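In Praise of the Handwritten Recipe Card

My aunt left me a tin with 228 recipe cards in it, and I have been cooking my way through them since May with more joy than I can reasonably explain to people at parties. I've tried! They nod and ask whether I've seen that one website with the videos.

I have seen it, and I like it. But a card written by a person who cooked the dish for decades is a different animal, and I want to make the case for it while there are still plenty of them sitting in drawers.

Start with how short they are. My aunt's plum dumplings take up six lines. She doesn't say what kind of pot, or how wide, or what the dough should remind you of. She writes "flour till it's right" and moves on. The first time I made them I was furious with her. By the fourth batch I knew what right was, in my fingers, and I could have made them in the dark. No page of step-by-step instructions ever did that for me.

Then there are the margins, which I love almost more than the food. "Too sweet for Len." "Double for church." On a card for cabbage rolls she crossed out an hour and wrote 2 hours, then underlined it so hard the pen went through. Somebody must have bitten into a raw one.
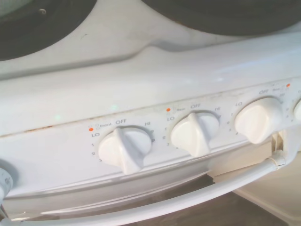 My friend Boonsong Boonyarit keeps his mother's recipes in an old school notebook, half in Thai and half in English, and the English half is all things she learned after moving. There's a tuna casserole in there with fish sauce in it – she got it from a neighbor, found it dull and fixed it. It is fantastic. I've made it maybe 20 times and I've stopped telling guests what's in it until they ask for seconds.

That notebook is a history of one woman's life in a new country, and you can eat it! You can follow her getting used to the oven, getting bored with boxed cake, giving up on finding decent basil and then one winter finding it. The handwriting gets faster as she goes.

People tell me cards get lost, and they do. They burn, they get soaked, they end up in estate sales. So copy them, by all means. Scan the whole tin. But cook from the real one now and then, and get some butter on it. And please write on it. I was shy about this for months, as if my aunt's cards belonged in a museum, and then one night I put "less salt, more dill" under her potato soup and felt like I'd finally answered a letter.

If you don't have a tin, start one. Ask the oldest cook you know for one dish and have them write it out themselves, however badly they spell. Mine has three new cards in it already, and one of them is for toast.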